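**October, notes from the Brokitz open day**

Back at the bench 16:40. Writing this up before I forget which numbers came from a slide and which ones came from a person.

Went over with Estíbaliz. Arne Reinholz was hosting and gave the intro talk, which ran long, so the live part got squeezed. The pitch: the Sotumska controller learns a handling task from 50 demonstrations, then runs it on whatever arm you own, and you never write a waypoint again. We have heard a version of this before (Heo, two years back, and we still have the dead license in the drawer). So I went with my arms folded, and I'd like that noted as a bias.

What was claimed, in the order I wrote it down:

- 50 demos per task, recorded by someone "with no robotics background"
- 200 runs in their own lab, success rate given as a bar with no axis
- 3 mm tolerance on placement, "typical"
- changeover between tasks in 2 minutes

Asked about the 200 runs. Were they consecutive? Arne said they were "collected over a campaign." I asked whether a run where the operator stepped in and nudged the part counted as a run. He said he'd have to check with the people who did it. Fair answer, but then don't put the bar on the slide.

Asked what "typical" means next to 3 mm. Median, apparently. Our Ambridge fixture cares about the worst one in a shift, so the median tells me very little. E. asked for the spread and got a promise of an email.

Then to the live part. They let us stand close, and the wrist view was up on a monitor the whole time, which I'll give them credit for. Most vendors hide it. 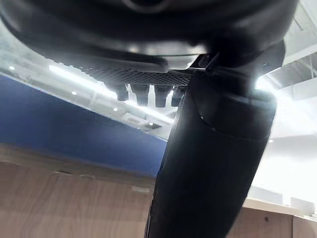

I kept my eyes on the approach moves for most of this, because that's where the Heo system used to give itself away: a small hunt left and right before it committed, every cycle, and the cycle time quietly got worse through the afternoon. I saw less hunting than I expected. I also saw a person with a finger near the pause button the whole time, and he used it twice. First time was explained as a safety reset. Second time wasn't explained and I didn't get to ask, someone from another company was already talking.

Things I'd want to know before we spend a day on it:

1. What happens when the lighting changes. Everything about the learned part depends on those camera views. Our bay has the roll-up door and the sun comes straight through it until ten. I asked Arne if the 50 demos were all recorded at the same time of day. He didn't know. E. thinks this is the whole question and I agree with her.
2. How much of the view the arm itself eats up. With a camera that low down, a good share of the picture is your own hardware. The policy can learn to live with that, sure, but then change a hose or a bracket and what does it do? "Robust to minor changes" is on the slide. Minor wasn't defined.
3. Who owns the demos. The contract draft in the folder says recordings go to their server for training. We can't do that with customer parts. Arne said there's an offline option. It's not in the price list.
4. What the recovery behavior is. If it loses a part, does it stop, retry, or carry on as if it had the part? I wanted to see one go wrong on purpose. Suggested it. Was told the schedule was tight.

On the gripper side I have fewer complaints. The contact end gets very close to whatever it's working on, and I can see why they want a camera down there instead of one on a pole. Our overhead camera loses sight of the fingers at exactly the moment we need them. I've been arguing for a wrist view since spring, so file this under things I already believed.

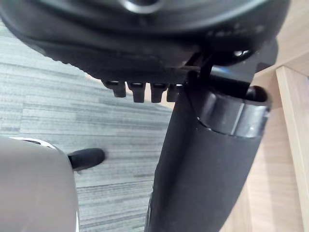

*Wrist view, black finger up under the rounded black piece with the four pegs. Striped carpet behind.*

Reading that view cold is hard work, by the way. E. and I looked at the same monitor and disagreed on which parts were robot and which were work. If two people who do this for a living need a minute, I'd like some evidence that the network has sorted it out, and I don't accept "the loss went down" as evidence. Ask for held-out results on an object it hasn't seen. Ask for the failures too, all of them, with video.

Also the changeover claim. They talked through it and didn't run it. The 2 minutes is for loading the other task file. Doesn't include swapping fingers, re-zeroing, or checking anything. Realistic number for us, going by how long the Ambridge swap takes with a checklist and someone who knows it: a lot more than that. I'm not writing a guess here because it will end up in somebody's slide.

E.'s take, so it's on the page as well: she is warmer on it than I am. She thinks even if the placement numbers are worse than stated, the demo recording tool on its own might be worth having. We lose a lot of time writing pick routines that get used for one batch. Her point is that a sloppy first routine made in a morning could then be tightened by hand. I can't argue with that except to say we don't know yet if you can tighten it by hand. Can you open up what it learned and fix one corner? I suspect the answer is "record more demos."

Where I've landed for now: no purchase, no pilot. Would agree to a one-day trial in our bay, our parts, our door open, with these conditions:

- we choose the part on the day
- 50 demos, recorded by one of us, no coaching after the first few
- every intervention gets written down and counts as a failure
- we keep the logs and nothing leaves the building

If they say yes to all of it I'll change my tone. If they say yes to everything except the part choice, that tells us what we need to know.

To do:

- [ ] E. to chase Arne for the placement spread and the definition of a run
- [ ] me: dig out the old Heo cycle logs so we have something to compare against
- [ ] price for the offline option, in writing
- [ ] check whether our arm's controller firmware is on their supported list. The sheet in the folder lists the arm and leaves the firmware column blank
- [ ] return the visitor badge, it's still clipped to my jacket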